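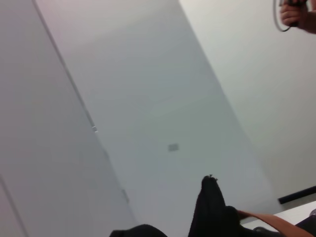

Page last changed: 3/16/22

Wanted: people with opinions about gray paint

Nernwood is a small building with a great many pale walls, and we are looking for 4 people to help us look after them. The job title is Interior Finishes Assistant. Your relatives will ask what that means. Tell them walls.

The post is part time, 2 days a week, for one season to begin with. You would work through the rooms in order, checking plain surfaces, seams and door edges for chips, scuffs and hairline cracks, then filling, sanding and repainting whatever needs it. Ceilings are included. People forget ceilings when they apply and remember them in their second week, usually in the neck.

Our paint comes from Onum and our filler from Dong. The color chart has 66 shades on it, most of which you will call white until you put the wrong one next to the right one.

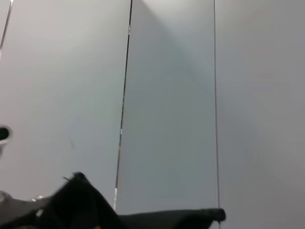
What we ask of you

You should be able to tell a warm gray from a cool one without starting an argument. You should be steady on a stepladder and willing to do the same corner again when it dries a different color. Trade experience is welcome but we will train a careful beginner. Please don't send a portfolio of feature walls. We have none and want none.

Pay and hours

Pay is $343 a week before tax. Start is 8 in the morning, lunch is yours, and overalls are supplied in two sizes, both wrong.

How to apply

Write one page to the Ultura office, marked "Walls." Tell us about a room you have painted and what you would do differently. Applications we received in January are still being read, so there's no need to send yours again.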